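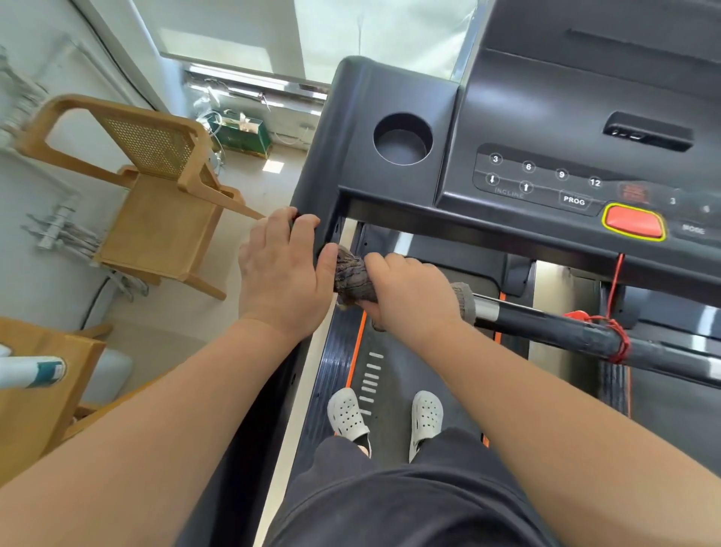 Greltine: session notes and stems for home-recorded flute and whistle

Version 3, 2020-08-24

What is inside

Greltine is a collection of short home recordings of wooden flute and tin whistle, with the separate tracks kept apart so that other people can practise mixing with them. It contains 321 pieces and 1605 audio files. Every piece has the same five files: close microphone, room microphone, click, guide chord and a rough stereo mix.

The players are Laine Bite, Siiri Uibo and Priit Lapiņa. Fatemeh Nazari did the editing and the naming of the files. Yufang Gu wrote the small script that checks the lengths.

File format

All files are WAV, mono except the rough mix, 24 bit, 48 kHz. They start at the same point, so you can drag all five to the beginning of an empty project in whichever program you use. The click has a count-in of 4 beats, also in the pieces in 3/4 time, where it sounds a little strange. We left it like this on purpose, as the older files had it already.

File names are written as piece number, player initials, track, for example 017_LB_close.wav. Please do not rename them before you run the script.

Treadmill at home, cloth held on the front rail.

How the recordings were made

The close microphone stood a hand's width from the player's mouth, a bit to the side, to avoid the breath. The room microphone was on a shelf near the door. No compression or equaliser was used on the separate tracks. The rough mix has a short reverb and nothing else.
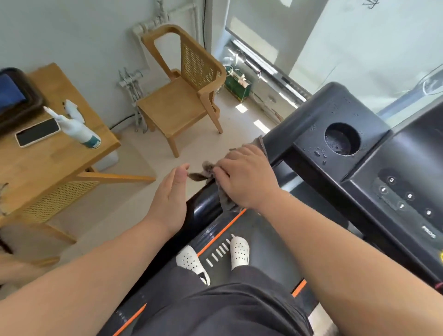 Right hand on the grey cloth, white clogs on the belt.

Known problems

- Some of Siiri's whistle tracks are too loud on the highest notes and they distort slightly. We plan to record these again.
- In the pieces from February the room track has a low hum. A high-pass filter removes most of it.
- The tempo written in the Tawhiri set is wrong in several places. Trust the click, not the text file.

Use and credit

You may use the files for learning, teaching and your own covers. If you publish something, please write "Stems from Greltine" and the name of the player. Selling the stems alone is not allowed.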